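Nouvelles de l'atelier de Celtport

Les nouveaux rangements sont en place, et nous pouvons enfin commencer à remplir les étagères. Le modèle choisi est le Fludwood, en gris pâle et mat, sans décor. Nous avons longtemps hésité avec une couleur plus vive, mais le gris fatigue moins les yeux.

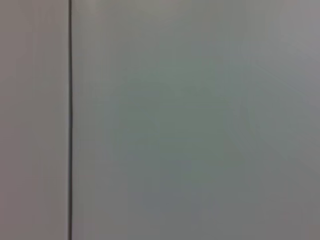 Le joint entre deux panneaux gris.

Le plus long travail a été le réglage. Il y a 14 portes, et pour chacune il faut tourner les vis très doucement, puis fermer, regarder la ligne et recommencer. La maison Zarei nous a prêté ses cales — nous la remercions pour sa patience. Le total est de 893 euros, livraison comprise, donc presque 40 euros de moins que le devis.

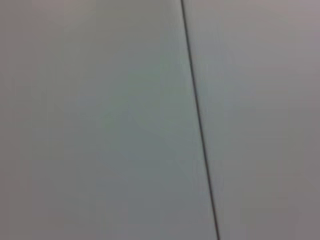 Une ligne fine et sombre, deux surfaces lisses.

Pour le nettoyage, merci de prendre seulement un chiffon doux et un peu d'eau. Les étiquettes collantes sont à éviter sur les façades. La distribution des clés se fera en janvier, au bureau de Brurkia.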